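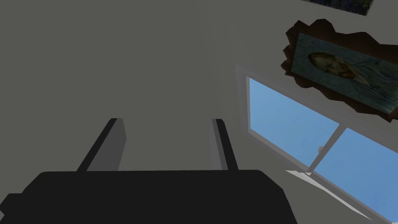 The simulated room as the gripper sees it, with the window and the portrait off to the right.

5 min read

The door at Kekness opens at nine on Thursday, and by a quarter past there are already people standing three deep at the first desk. They have come to see a robot at work. What they get first is a monitor, a keyboard and Muireann Egan, who runs the simulation group and has a cold.

"The arm is down the hall," she tells them. "You'll see it. But most of what it does, it did in here first."

On her screen is a room that exists only in software. The view comes from the wrist of the arm, so the gripper sits at the bottom, two fingers open, and everything else swings past behind it. There is a gray wall, a window full of blue sky, and a man with a red beard in a bumpy brown frame. When the wrist turns, the whole room tips over with it. A boy near the front tilts his head to keep up.

The program is called Zorna. Egan's team uses it to practice simple household jobs, such as picking up a cup or closing a drawer, before trying any of them on the real machine. A new job gets 1000 tries in Zorna. If it goes well there, it gets 50 on the arm.

Somebody asks why they bother with paintings. Egan says an early version had bare walls, and the software did fine until it met a real kitchen with a calendar hanging up. After that they started decorating. The rooms now come from a library called Ismail, which holds 500 of them, and the wall colors, furniture and pictures can be swapped between runs.

The real arm is the job of Senan Mac an tSaoi, a former machine repairman who joined Kekness from Brurnanov, a packaging plant across the river. He has taped a line on the floor and asks everyone to stay behind it. The arm reaches for a plastic cup, stops, thinks about it and reaches again. On the second go it lifts the cup and sets it on a shelf. People clap. On the next run it knocks the cup over, and they clap for that too.

"Cups are light," Mac an tSaoi says. "In the computer they were a bit heavier than they should be. We fixed that in the spring and I still don't think it's right."

He keeps a paper notebook of every failed grasp – the time, the object and what the fingers did – and passes it to Egan at the end of each week. She checks his notes against the simulated runs and changes the settings where the two disagree. Friction takes up most of her time at the moment. So do drawer handles.

By noon 100 visitors have signed the book at the front desk. The afternoon session starts at two, with drawers.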